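Chapter 2
Collecting Demonstrations for Sidewalk Navigation
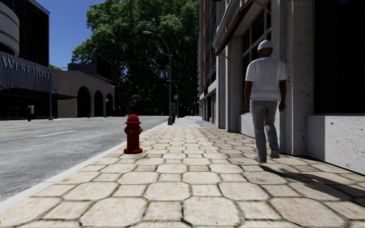
Figure 2.1. A rendered sidewalk with a pedestrian walking ahead and a fire hydrant near the curb.

A navigation policy trained by imitation can be no better than the examples it is given. Chapter 1 treated the policy as a function from camera input to a steering and speed command, and assumed that suitable pairs of inputs and commands were available. The present chapter deals with how those pairs are obtained, first in simulation and then on real pavement.

The running case is the Wendow delivery robot, which travels on sidewalks at walking speed. Its training set was assembled by Zofia Zawadzka and Bronisława Zawadzka in the Vimix simulator. An operator drives the simulated robot from a start point to a goal, and the camera input and operator commands are logged at fixed intervals. One such drive is called an episode. The first release of the set contains 500 episodes, of which 50 are held out for testing.

Street layouts like the one in Figure 2.1 are useful early in collection. The curb gives a clear left boundary, the building gives a right one, and the free space between them is wide. Even so, the operator has to make choices. The pedestrian is walking away, close to the facade, so a robot that wishes to overtake must pass on the curb side, where the hydrant narrows the available width. Two operators may solve this differently: one passes between the man and the hydrant, the other slows and follows. Both are valid demonstrations. A policy that averages them may do neither well, a problem taken up in Section 2.3.

Shadows need separate attention. The long dark shadow at the man's feet lies across paving that is free to drive on. If the episodes are all recorded under one sun angle, the policy may learn to steer around shadows. Layouts in the Wendow set were therefore repeated under 13 lighting settings, with the route unchanged.

2.1 What an Episode Must Record

Each episode is stored with its start pose, its goal, the layout and lighting settings, and the full command log. Pedestrian paths are stored as well, so that an episode can be replayed exactly. Episodes that end in contact are kept but marked, and are excluded from the imitation loss.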